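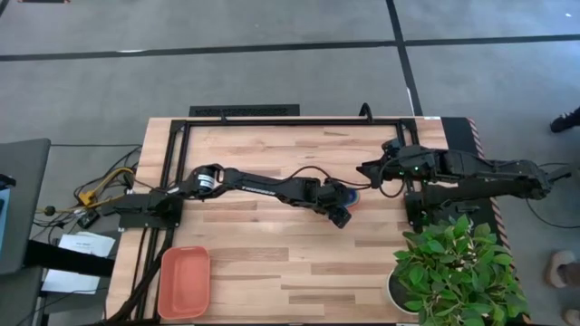

*The Prurklow butcher-block table from Pellach, with the black rails on.*

I have wanted a proper solid wood worktable for years, and I kept talking myself out of it. Too heavy, too expensive, too much fuss about oiling. Then in October I finally ordered the Prurklow, and I have been boring my friends with it ever since (sorry, Hannelore). I paid $625 for the table, plus delivery, and it took 14 days to arrive. The rails cost extra and so did the oil, so read the price section before you get too excited.

I'm not a furniture maker. I build small things, fix small things, and lean on whatever I'm working at more than I should. What I wanted was a top that stayed put, that I could clamp to without worrying, and that I wouldn't mind looking at all day. It does all of that, and I like the looks even more than I expected.

## Getting it set up

Get a second person. I mean it! The top is one piece and there is no elegant way to carry it alone. Hannelore Lüthi and I walked it in from the driveway on a moving blanket with two rest stops, and then spent a while finding out that my concrete floor is much less level than I'd always believed. A couple of thin shims took care of it.

The instructions are one folded sheet, mostly drawings, and they're fine. The drawing for the last step is printed so small that I had to take it over to the window. All the bolts were in the bag, with one spare, and the wrench they include is a decent one that has since moved into my everyday drawer.

My top smelled of wood and a little of the factory finish for the first week. I left the door open on mild afternoons and then forgot about it.

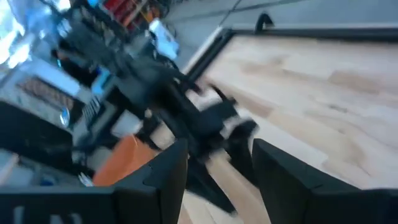

**THE WOOD**

What sold me on it is that the boards don't match. You get cream next to beige next to tan, and then one honey-colored piece with curving grain that ends in a step against a paler board. I find myself staring at that one when I'm supposed to be measuring something. There are a few small dark knots too. If you want a perfectly even surface, pick something else, or ask Pellach whether they can send a photo of the top before it ships. They didn't offer me one and I didn't think to ask.

The joints between the boards are smooth under a fingertip. I checked the day it came and again after the heating had been running all winter, and I couldn't feel a ridge at either end. Drag a piece of paper across it and it glides.

It does mark. I dropped a screwdriver in the second week and there's a little dent to show for it, and a mug left overnight gave me a ring that needed fine sandpaper and a dab of oil. I like that I *can* sand it. My old table had a coated top, and once the coating chipped there was nothing to be done except put a mat over the spot.

**THE RAILS**

The Ramau rail set is black metal, with a long bar for the back edge and shorter pieces for the sides. I went back and forth on adding it - I thought it might spoil the look of the wood - and now I'd buy it first. The dark edge looks great against the pale top, and a hook or a clip on the back bar keeps things up off the surface.

Two complaints. The screws supplied are soft, and I chewed the head of one before switching to a better driver bit. Drill pilot holes, whatever the leaflet says. The other thing is dust, which collects along the inside of the rail where a cloth won't quite reach. A dry paintbrush does the job.

**OIL AND UPKEEP**

I've been using Zeng board oil, put on thin with an old T-shirt and wiped back after half an hour. It brings the tan boards up beautifully and barely changes the cream ones. Three coats at the start, one more after New Year's, and I still have most of the bottle. Don't pour it straight onto the wood like I did the first time, unless you enjoy wiping.

**WOULD I BUY IT AGAIN?**

Yes, tomorrow! By the time you add rails and oil it stops being a bargain, and anyone in a walk-up apartment should think hard about those stairs. But it's steady, it's repairable, and it makes me want to go and work on something. Hannelore has started asking about the shorter version, and I've offered to carry one end.

Reviewed February 15, 2026. I bought the table, rails and oil myself.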